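A Clear Table at Pumance
Interview by Kheri Makori

Vasanthi Rajan has been making sample boxes for 18 years, the last several of them in Room 203 of the Murthy building in Stetorcombe. The shop is called Pumance. It makes boxes and folders in small numbers, mostly for people who have something odd-shaped to put in them. Most of our talk was about her table.

"I wanted a pale top," she said. "My old one was dark brown and I could never see my pencil marks when I laid a sheet down. Things got lost on it. I put up with that for far too long."

The wall behind is plain gray. She had shelves in her last shop, right above the work, and says she spent half the day looking at them. The shelves are across the hall now. If she needs a roll of tape or a different knife she gets up and walks over.

I asked whether that slows her down.

"A little. But I used to have six things within reach and I'd pick up the wrong one."

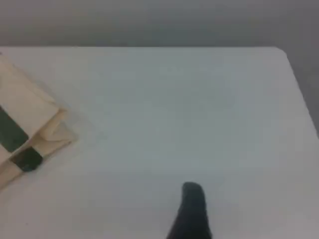

She starts a sample by folding, before there is any drawing. A customer brings in the object and she holds it, turns it over, and asks how it will be taken out of the box. People usually come in talking about the lid. She would like to hear about the hands. Will the person opening it be standing up? Do they have to open it every day, or once?

"A man came in from Bronent, the clock repair place, and he wanted a box with a magnet and a ribbon," she said. "I asked him who opens it. He said the customer, one time, at the counter. So he didn't need the magnet. He kept the ribbon, he liked the ribbon."

That order is still the biggest she has taken, 2,303 boxes, and she says she would not do one that size again. The folding was sent out and she spent weeks checking corners. She prefers a run she can finish herself.

Much of her day goes to layers. Card that lies flat as one sheet behaves differently once it has been folded back on itself, and each layer pushes the next one out a bit. She allows for it by feel and then measures to see how far off she was. When a flap sticks out past the panel above it, she leaves it alone until the next morning and trims after that.

"I have wasted a lot of card by trimming at five in the afternoon," she said.

She uses dark green more than any other color. Her first paying customer asked for it, she bought too much, and she got used to having it there. She says it looks right against cream and she has stopped trying to talk herself out of it.

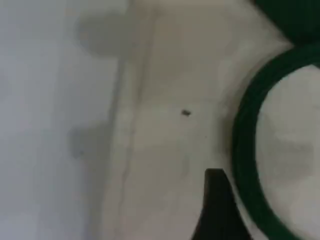

Page last changed: April

Cream and off-white materials have their own trouble, which is that every bit of dirt shows. She wipes the table before a sheet goes down and again after it comes up. She also checks the work from a low angle with the window to one side, looking for dents and creases along with the specks.

"A speck I can usually lift off," she said. "A crease is there for good. If it's on the inside I might keep the piece for practice. If it's on the front, no."

She has two rules for anyone who works at the table with her. Cups stay out of the room, and whatever has been finished with goes back across the hall before the next job comes in. The second rule was harder to get people to follow, and she admits she breaks it herself late in the day.

I asked what she is working on next. She has a folder to make for a set of old sheet music, all different sizes, and the owner wants it to open flat on a piano. She has folded it three ways so far. The third one opens flat but will not stay shut, and she was going back to it after lunch.

Pumance sees customers by appointment, mornings only.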